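Posted on May 31, 2025 in Feet and Walking, 2 Comments

My heel started hurting in September. It was only there first thing in the morning, for the first few steps to the bathroom, and by the time the kettle had boiled it was gone. I ignored it for a good while, as most people seem to, and carried on walking to work and back along the river in Celtthorpe in shoes that should have gone in the bin a year earlier.

By Christmas it was there after sitting down as well. I would get up from my desk and limp the first few yards. I finally booked in with a podiatrist, Shazia Bajwa, who pressed her thumb into the inside edge of my heel and found the sore spot straight away. Plantar fasciitis. The plantar fascia is the thick band that runs along the sole from the heel bone to the toes, and mine was irritated where it joins the heel. 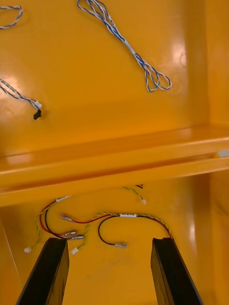 She asked what I did all day and what I did it in. I told her I was on my feet for the first half of most shifts and had done a walking holiday near Brasov in the summer, mostly on hard tracks. She said that could have started it, or it could have been the shoes, or both. She also checked how far my ankle would bend with the knee straight, and the left was a lot stiffer than the right. The left is the bad one.

I was given two exercises. The first is a calf stretch against the wall, back knee straight, heel down. The second is a slow heel raise on the edge of a step with a rolled towel under the toes. I did both every day for 28 days before going back. 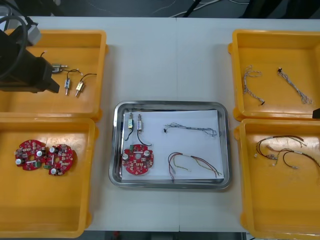 Yellow bins and the steel tray on the white table.

The first fortnight was dull and I noticed no difference at all. If anything the heel raises made it a bit more sore in the evenings, which I had been told to expect. In the third week I got out of bed one morning and was halfway down the stairs before I remembered my foot.

I also bought new shoes. They were Cilell ones, with a firmer heel and a slight rocker at the front, and they cost me £155. I winced at that. The insoles I had tried before, from Seol, were much cheaper but too soft for me and went flat quickly. 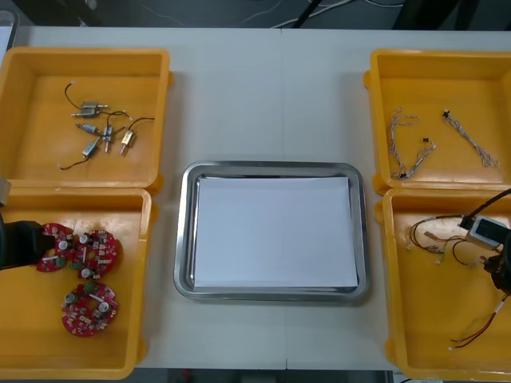
Tadeusz Baran, who I walk with, had the same thing some years ago and swears by rolling his foot on a frozen bottle of water. I tried it. It felt nice while I was doing it and made no lasting difference, though a 500 ml bottle is the right size if you want to have a go. Put a towel down first.

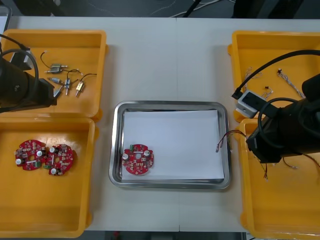 I still keep up the heel raises, every other day now. The towel lives on the bottom stair and the rest of my foot things were all over the house until last weekend. I've now got them in shallow yellow trays with rounded corners, the same sort as the ones on the table there, and they slide under the bench in the hall. Tape in one, spare laces and the old insoles in another.

My heel isn't perfect. It grumbles after a long day on pavements, and I don't go barefoot on the kitchen tiles any more – that sets it off faster than anything. I have one more appointment with Shazia and I want to ask her about running, and whether the stiff ankle needs anything else doing to it.

2 Comments. Leave a reply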